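Boards > Home Builds > Arms and Grippers > Snack shelf picker, worth finishing?

Search this board Go Advanced

tinsnips_18
I've been reading the Zullton build log from the start and I'm not sold. A tabletop arm that takes snacks off a shelf and puts them on a tray. Fine. The log says 395 tries so far and never says how many were clean grabs. Why leave that out?

Noreen Brennan
It's my log, so I'll answer. I left it out because I kept changing the fingers and the numbers from one set don't mean much for the next. The shelf is harder than you'd think. It's clear acrylic, it's tiered, and I set it at an angle on purpose.

mudflap
Clear acrylic is asking for trouble. My depth sensor hated it. You get highlights on every edge and the thing thinks there's a wall where there isn't one, or no wall where there is. I gave up and painted mine gray.

Noreen Brennan
Painting it feels like cheating. I'm working from the wrist view now and mostly ignoring depth. Snickers up top, small boxes under them, round tubs on the lowest tier with the shortbread. Cream tray off to the left is where things are supposed to go.

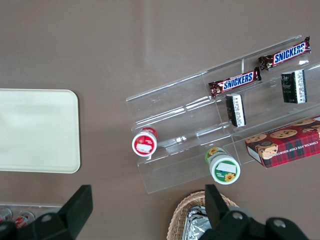

Fitzgerald wants to know what happens when somebody else stocks the shelf, with stuff the arm was never trained on. Until that's been tried, he says, you have a very slow way of moving the same groceries.

Noreen Brennan
Fair. I haven't tried it. Friday maybe.

tinsnips_18
That was going to be my next question. Also those fingers look way too fat to me. How do you get one down between a box and a divider without knocking the neighbor over?

Noreen Brennan
You come in from the front and keep the tips high. I have a narrower pair half printed.

mudflap
I'd disagree with tins on the fingers. Thin ones flex, and then you're chasing that for a month. I went through 7 pairs. Stay fat and fix the approach angle.

tinsnips_18
Maybe. I'd still want a clean count, one set of fingers, nothing changed halfway. Post that and I'll shut up.

Noreen Brennan
Give me until March.

Contact us | Copyright Tronovon Boards | Back to top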